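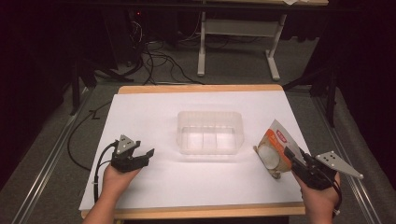
Section 7. When a bag slips, sticks or tears

This section covers the Pitemo hand-held gripper pair and the bag-to-tray routine in the Clikamik recorder. I wrote it after losing most of an afternoon to one bad fault, so it's longer than the section on plain old picking and placing. Sorry! If your jaws open and close fine and your count of good takes keeps climbing, skip ahead to Section 8.

7.1 What the fault looks like

You squeeze, the jaws close on the bag, you lift, and the recorder stamps the take JAW MISMATCH. Sometimes the bag slides out as well, but don't wait for that. On my bad afternoon I had 1,268 takes in the folder and only 1,223 of them passed the check, and in plenty of the rejects the bag never slipped at all. The software thought the jaws were wider open than they were.

There are two usual causes. Either the jaw zero has drifted, or something is tugging on the cable while you move. Film and thin paper make both of them worse, because the jaws close almost all the way and there's hardly any reading left to work with. A chunky block will hide the trouble for days.

7.2 Stop first

CAUTION: Let go of the squeeze handle and pause the recorder before you touch the jaws with your other hand. The finger links fold in toward each other, and they will pinch. I have the blood blister to prove it.

CAUTION: Don't yank a stuck bag free. Open the jaws all the way and let it drop. A torn corner left down between the links can jam them half shut, and then you're into a strip-down (Section 11).

1. Pause the recorder. The status line should read HOLD.
2. Open both grippers fully over the tray and let go of whatever they're holding.
3. Set both grippers down on the table, marker plates up. Never rest one on its plate.
4. Look down between the finger links for scraps. Tweezers are fine, a screwdriver is not.

7.3 Check the cables

5. Follow each cable from the gripper down past the table edge. It should hang with some slack the whole way.
6. Pick up the gripper and reach for the farthest corner of the paper. If you feel a tug, re-route the cable and try again.
7. Wiggle the plug at the gripper end while watching the jaw number. A jump of more than a few counts means a bad plug – swap the cable and don't bother with tape. I tried tape.
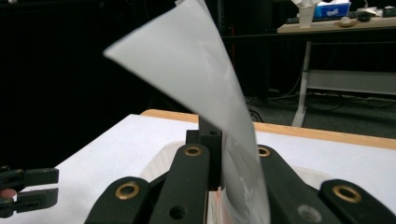
7.4 Reset the jaw zero

Do this one gripper at a time. I know it's tempting to do the pair together, but the recorder will happily save the left value to the right side if you're quick enough.

8. Open the Jaws page and pick LEFT or RIGHT.
9. Close the empty jaws until they just touch. Don't squeeze hard! The fingers flex, and you'll save a zero that's too low.
10. Press SET ZERO and hold still until the number stops moving.
11. Open fully. Mine reads about 363 at full open. Yours may differ a bit, but left and right should be close to each other.
12. Write both numbers on the sheet inside the case lid.

Note: If full open comes out at 224 or lower, a link isn't traveling all the way. Go back to step 4 and look again. If it's clean, the pivot is probably dry, and a tiny dab of Cultitz grease sorts it out. Wipe off the extra or it ends up on the next bag.

7.5 Test with something thin

13. Lay a single sheet of thin paper or film in the tray and pinch it near one end.
14. Lift slowly and turn your wrist both ways. The sheet can flop all it likes, but the jaw number should stay put.
15. Repeat with the other gripper, then with a real snack bag, gripped by the flat seam if you can get at it.
16. Run five short takes. All five need to pass. If even one gets stamped JAW MISMATCH, go back to 7.3 and swap the cable before you touch the zero again.

Note: Keep the rejected takes. Older versions of the Rweyemamu checker deleted them on exit, and I lost a good set in February that way. In the current one, untick CLEAN ON EXIT under Settings, and check it again after every update.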